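Monday, late. Should be asleep. Writing this fast before I lose the thread.

Up at 6, coffee, no milk. Told myself the packing table would be done by lunch. Not done by lunch. Not done now either, but closer, and I can find the tape, which after last week counts for a lot.

Started with the drawers. Bad idea, should have started with the floor. Two dead pens, a bag of bag clips, the Lavent instructions in every language but the one I need, receipts going back to January. Found the Gurham invoice I swore they never sent. 328 dollars. Paid it standing up with one shoe on. Sorry, Gurham.

Then the shelf. Seven boxes for the Toprak order, flattened, all the wrong size, because I measured the lids and forgot the bottoms. Kept them anyway. Someone will want a wide flat thing mailed someday and I'll be ready. Slid them behind the door, where they fell over twice and then stayed put out of spite.

New rule for the table, and I mean it this time: stuff that gets grabbed all day goes in the wire bin. Tape first. Tape does NOT go on the windowsill, on top of the printer, or around my wrist like a bracelet while I walk around looking for it. Scissors get a hook when I buy a hook. Small loose parts go under a lid, see-through so I quit opening five tubs to find one washer.

Wiped everything down around 3. Dust, glue dots, bits of label. The marks aren't coming off though. Tried dish soap, tried the orange stuff, tried an eraser, which did a little. Arm hurts. Decided I like a surface that looks worked at. Decided that mostly because my arm hurts.

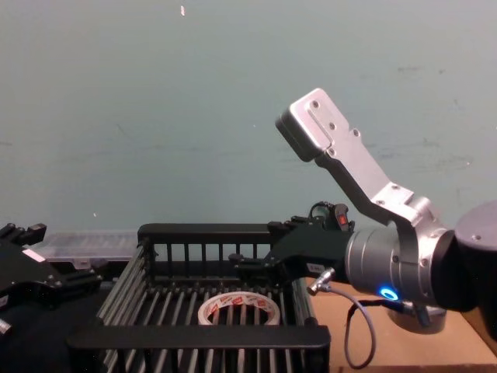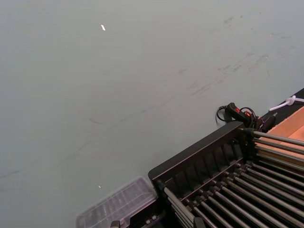
Got a call right in the middle of all this, and was told that a wire bin is no place for tape, the edges pick up every hair and crumb going and by Friday the roll tears in strips, so it should go in a zip bag or better yet on a nail. Also that tubs with lids are where small parts go to be forgotten, see-through or not, and had I thought about labels. I had not thought about labels. Said I had.

Chewed on that through dinner (toast). The tape thing is probaly right. I've had rolls go fuzzy on me before, and then you get that long skinny strip coming off one side and the rest stuck down and you sit there picking at it with a thumbnail. But a nail means a hole in the wall, and the wall has been through enough. So: liner for the bin. Piece of felt, or an old dish towel cut down. Try it for a week. If the edge is still gunky then ok, zip bag, and I'll say so on the phone like an adult.

Labels I'll do. Masking tape and a marker, nothing fancy. On the front of the lid AND the side, since the lids wander off.

Order 1848 still not out. It's the one with the Taketti handles, everything's here except the padding, and the padding is in storage, unit 1238, way at the back behind the bike. Could use newspaper. Did use newspaper in the fall and got a very polite note about ink. So, storage run tomorrow, early, before the gate guy goes on his break and I'm stuck outside reading the sign.

Things left, no order:

- felt for bin
- marker, the fat kind
- hook for scissors
- padding!!
- call Toprak about the box sizes, own up
- light over the table buzzes, new bulb or new light, find out which
- milk

Moved the table maybe a foot left after all that, to get to the outlet. Much better. Can get my knees under it now and the extension cord isn't running across the floor where I kick it. Why did I wait two years. Found a quarter and a Lavent bracket back there, the bracket I reordered in teh spring and paid shipping on. Put it in my pocket so I'd remember it, then put the pants in the wash. Heard it going around. Still going around.

Back's sore, hands smell like oranges. Went in one more time to switch off the light and stood there a minute, just looking. Then couldn't help it and moved the stapler.

Alarm for 6:15. Padding, then coffee.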